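The filly nearly didn't get off the lorry

I've been going racing since I was tall enough to see over the rail, and I still get daft about a two-year-old making a debut. So when Dionysis Vasilakis rang to ask if I fancied a morning on the gallops with his unraced filly Wandari, I was in the car before he'd finished the sentence.

She is a little madam (his words, and he adores her). She wouldn't load, then she wouldn't unload, and then she strolled down the ramp as if the whole thing had been her idea. She's on the small side, bay, with ears that never stop moving. Dionysis bought her as a yearling last December, on a filthy day when half the buyers had gone home, and got her for less than he'd set aside for a new horsebox.

Rafail Sarantis rides her in all her work. He sat her in behind Palel, an old handicapper with 10 wins to his name who has taught more youngsters their job than any trainer I know. They came up the hill upsides for the last furlong, Palel puffing like a kettle, and she just leaned on the bit and went past him! Rafail hadn't moved a muscle.

"She thinks it's a game," he told me, sliding off. "I'm not going to tell her."

The plan is six furlongs at Sekska, then the Liapis Stakes if she comes out of it well. Dionysis isn't shouting about it. He's had good home workers before who took one look at a crowd and forgot everything, and he'd like to see her in the stalls with eight others banging about beside her before anyone books a hotel.

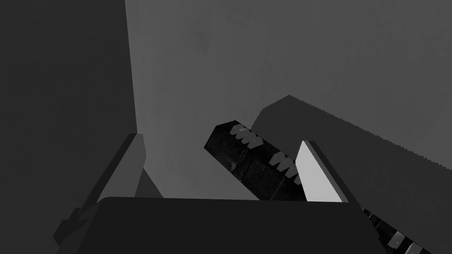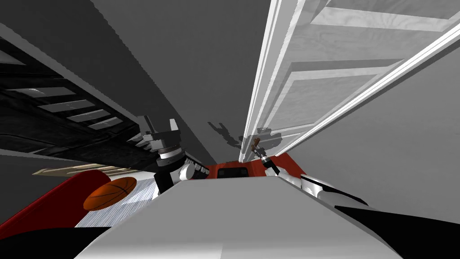

I asked him what price she'd be first time out and he laughed at me. Probably a big one, given the yard's size and the fact that she looks half asleep in the paddock. I'll be having a few quid each way whatever they offer, and I've promised Rafail a decent breakfast if she makes the first three. He wants it if she's fourth as well. We're still arguing about that.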